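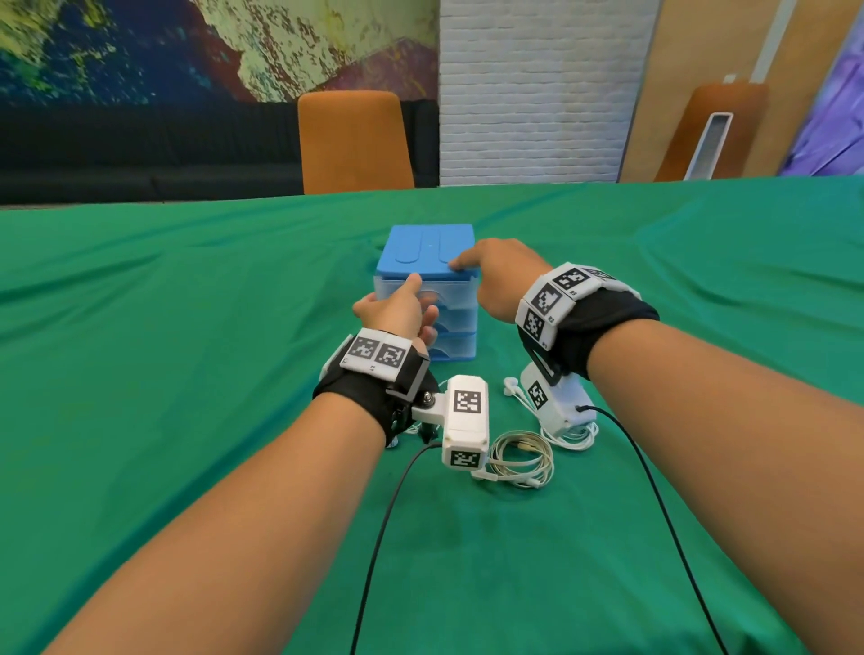

Vultamitz Mini Three-Drawer Desk Box, blue
Posted Apr 9, 2024

I have a weakness for tiny drawers. My mother had a sewing cabinet full of them and I think it ruined me for life, so when the Vultamitz box popped up at the discount store in Inavville for 11 dollars I had it in the cart before I'd even thought about where it would go. (It went on the craft table. Everything goes on the craft table.)

So it's a little cube, blue on the top and sides, with three frosted drawers you can sort of see through. I like that a lot more than I expected! You can't read a label through them or anything, but you can tell if a drawer is stuffed or nearly empty, and that saves me opening all three every time I want a safety pin. The lid has two raised ridges molded into it and I assume they're there so you can stack a second box on top. I only bought the one, so somebody with two will have to tell us in the comments.

The drawers slide okay. Mine were stiff for the first week, the top one especially, and because the whole thing weighs next to nothing it wants to come along with the drawer when you pull. I got in the habit of putting one hand flat on the lid and opening with the other. It also slides around more on my green tablecloth than it does on bare wood, so think about where you're going to park it. There are no rubber feet. I stuck four felt dots underneath and that was a mistake, it skated even worse, so I peeled them off again.

What you get instead of handles is a cutout at the front of each drawer, a half circle you hook a fingertip into. Fine for me. My friend Godelieve Timmermans has arthritis and she didn't love them, she said she'd want a proper knob, and I think that's fair.

Now, what fits. Top drawer is needles, pins and a little tin of buttons. Middle is stamps and rubber bands. The bottom one was supposed to be for cables, and this is where I learned something about myself — I do not coil cables. I shove them. Earphones are the worst of the lot, and every time I go in there I end up sitting down for a session.

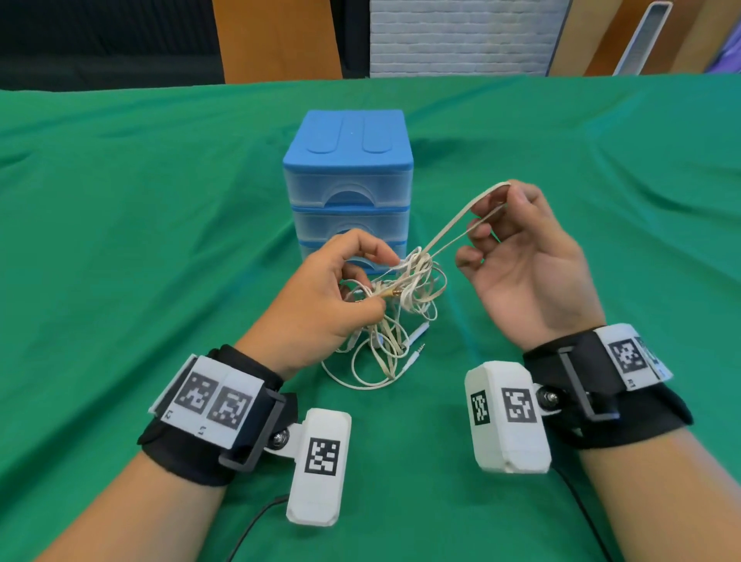 Earphone untangling, with the drawers right behind.

They do fit, I should say. One pair of earphones goes in with room left over for a short charging cord, as long as you wind them up first and maybe put a twist tie on. A laptop charger, forget it, don't even try.

I had an Ionescu box before this one, the kind with 10 skinny drawers, and it was sturdier, no question. But it cost three times as much and took up half the shelf, and most of those drawers ended up with one paper clip in them. For a desk or a nightstand I'd pick the little Vultamitz again.

Four stars from me. I took one off for the sliding around, and I'd put it back if they added feet. The store told me they're getting more colors in May and I've already asked them to hold a green one.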